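We are looking for one software engineer, perception and grasp planning, to join the manipulation team of Arboleda. The contract is for 14 months at first, and we hope to make it longer. You can start in September or later, we will wait for the right person.

## What the team does

Arboleda writes software which helps a robot hand to pick up ordinary things from ordinary tables. We do not build arms. Our work begins with the video from a hand-held gripper, and it ends when a planner has given a path for the fingers and a width for closing them. In between there are many small programs, and some of them are in better condition than others.

The main part is called Flamidex. It reads the fisheye video, finds the two fingers, estimates the camera pose and decides which objects are near enough to be grasped. It is written in Python, with a C++ core for the parts which must be fast. The second part, Skustum, is the tool for checking and labeling episodes. At this moment we have 807 episodes which no person has checked, so you can see that the tool needs attention as well.
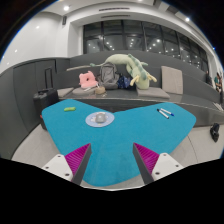 ## What you will work on

1. Pose estimation with a strongly curved lens. Our current method loses the track when the windows behind the table are dark and full of reflected lights. The reflections move in a different way from the room, and the feature matcher believes them. We want a mask or a better weighting, and we are open to your opinion about which one.

2. Choosing the approach direction. When a computer mouse lies diagonally on the table, the planner must turn the fingers so that they close across the narrow side. Today it takes the direction from a box around the object, and this gives bad results for shapes with rounded ends. You will replace this step, and write the tests for it.
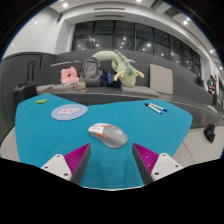

3. Separating objects which lie close together. Two markers side by side are often joined into one object by our segmentation. For a mouse alone on a free part of the table the same model works well.

4. Finger width from the image. We have no encoder in the hand-held gripper, so the opening must be calculated from the positions of the two fingers. The error is small when the gripper is open and grows when the pads are hidden by the object between them. We would like to have an estimate of the uncertainty together with the width, so that the controller can decide by itself if it trusts the number.

5. Skustum. The timeline is slow for long episodes, and the undo function forgets the last step if you change the camera view. It is not glamorous work but everybody in the team will thank you.

## What we ask

- Good Python, and C++ which you can read and repair without fear.
- Practical knowledge of camera calibration. You should have calibrated a wide lens at least one time and been unhappy with the result.
- Some experience with motion planning or with control. A student project is enough if you can explain it.
- English for daily work. Most of us learned it as a second language, so please don't worry about your accent or your articles.

A doctorate is welcome and not required. Experience with learned policies is useful, but in the first half year you will do more geometry than training.

## What we offer

The office is in Prirnby, ten minutes on foot from the station. The work week has 35 hours, and you can work from home 2 days of it, except in the weeks when we record. Recording weeks are announced one month before. We pay for the move to Prirnby and for one conference each year. The salary range is sent to every candidate before the first talk, so nobody has to ask for it.

We review all code, also the code of the team lead. Reviews are written in a polite manner and are normally finished on the same day.

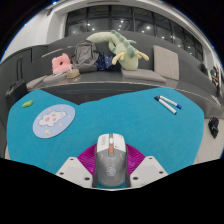
One engineer on the team, asked for a few lines for this page, wrote that the closed grasp is the moment where most of her bugs live. The fingers are partly covered, the object sits in the lower middle of the view, and the estimator must say a width with less information than it had a second before. She added that she came for the planning and stayed with the perception, and that a new colleague should expect to be pulled in the same direction.

## How to apply

Please send a CV and one piece of code which you wrote yourself, together with half a page about a bug that took you a long time. The code can be old and it can be short. We do not give homework. There is one call of an hour, then a visit to Prirnby or a longer call if travel is difficult for you.

We read the applications as they arrive, until the end of June.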